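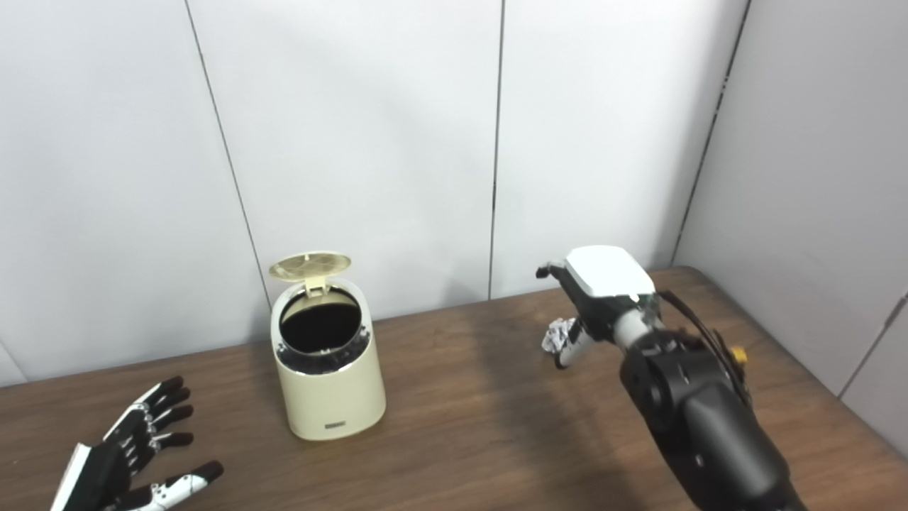 Kiran Chauhan wrote back after my March update that one open day would teach us more than another quarter of bench tests, and that we should pick a task a kid could follow from the back row.

So we did! Crumpled foil into a small trash bin, two hands, one table. This is my report on the Letmont open day, dated 9 Dec 2020, and it covers the second part of the Morndale grant.

We had 69 visitors over the day, in groups of up to 12. I'd hoped for more (we printed 500 flyers and I still have a box of them under my desk), but the smaller groups meant people stayed and asked things. The Jirport school group stayed longest and wanted to know why the robot takes so long to make up its mind. Fair question. We've slowed the arms down a lot for anything with visitors in the room, and I should have put that on the sign. 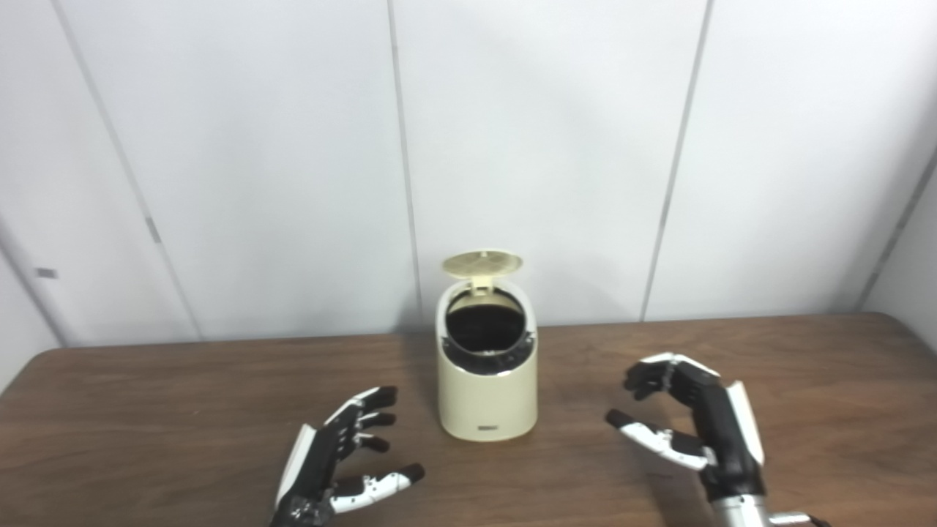
The morning runs were the shaky ones. Foil is a pain because every ball is a different shape, and Cocco, our grasp planner, kept changing its mind on the flatter ones. After lunch we rolled them a bit tighter and the pickups got steadier, though we still had drops in front of every group. People seemed to enjoy those more than the good runs – one grandfather clapped for a miss.

Money next. Of the $3000 set aside for the event, most went on the barrier, the printing and the bus for the school. There's a little left over and I'd like to put it toward spare fingertips, if that's okay with you. The receipts are in the shared folder, except the bus one, which I'm still chasing.

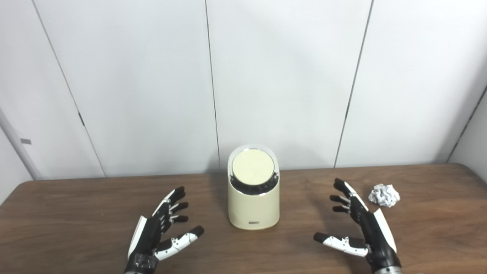 Open day bench, with the foil ball on the table to the right.

Before the next visit I want to fix two things: the reset between runs, which is slow and leaves people staring at their phones, and the talk, which I made far too long. I'll send you the shorter version once I've tried it out on the team.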